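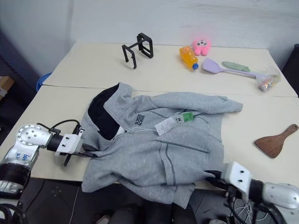
Tips from the folding bench, for whoever gets moved over next. We went from hand folding to the arms last December and the job did not go away, it moved. Less folding, more setting up. Hoodies are the worst of the lot so start there. Lay it as flat as you can on the table before the arms come in, and look at the front edge, because a sleeve or a bit of the body hanging over it like on the gray one is cloth the grippers have to drag back up. Pull it in. Hang tag too, on its string across the chest. Tuck it in the hood or it ends up in the fold.

Spoons, spatulas, toys, bottles from the other jobs: far half of the table, or better in a bin. Dilek lost a whole run to a spatula.

Cables. Tape down anything on the floor you might step on. Shoes with backs, no clogs.

Wrists. Mine stopped hurting after 2 weeks off the hand bench, but my neck started. You stare down more when you're only watching. Swap every 15 minutes if theres two of you. İlker sets a kitchen timer.

Stop button first, then reach. Every time. Even for a bit of lint.

Write down the bad folds. We did 219 pieces on my last full shift and redid 12 by hand, and the list is how Saadet got us the hand bench kept for knits. Without it they'd of sold the thing.

Still fold a few yourself each day. You forget how a good one feels, and then you cant tell when the arms are doing it wrong.

Lint roller lives in the left drawer. Put it back pls.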